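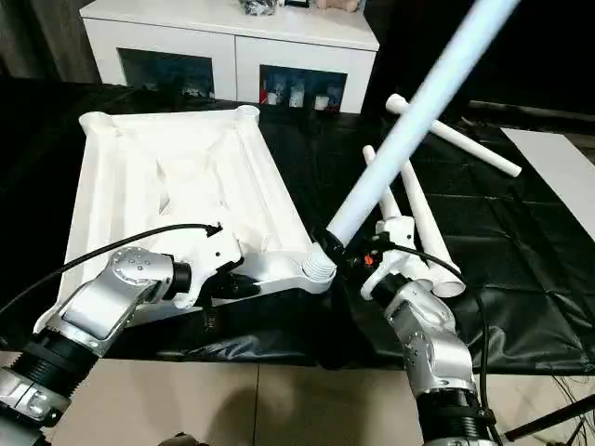

Dralura Sound Workshop, notebook of the radio group

June, entry started 4 in the afternoon

Second test of the short broadcast for the Rilholm evening. Radu Ene sat with the transmitter in the van and I walked with the receiver. The signal is clean until the gate, then it gets a hiss, and behind the bakery it is gone. We moved the antenna to the other side of the roof and I walked again. Now the bakery is fine but the gate is worse. I prefer this one, the audience will not stand at the gate.

Frequency: we stay on 93. At 100 there is a strong station with football and it comes through in all the quiet parts.

The piece itself is still too long. Marcela Kuruc cut the bell section to 20 seconds and I miss nothing. The low drone does not survive the small car speakers. In her car you hear only a kind of breathing. I made a new version with the drone one octave higher and a little distortion on it, file name drone_up_2. Please do not use drone_up_1, it has a click near the beginning.

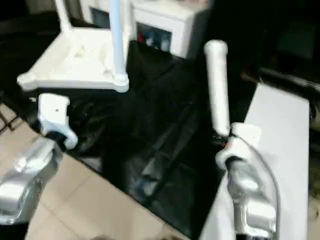
The drums I would leave as they are. Tempo is 68 and it feels slow in the headphones, but in the car it is right. Radu wants to go faster for the ending. We tried it two times and I am not convinced, we will ask Sýkora when he comes to listen.

Still open: the Brevley mixer makes noise on channel two when the fader is below half. I cleaned it, same result. Until it is repaired, put the voice on channel three and leave two empty.

To do before next test: new batteries for the receiver, longer cable for the van, print the sheet with the frequency in big numbers.

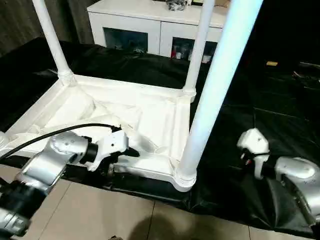

White frame with its legs, on the black cloth.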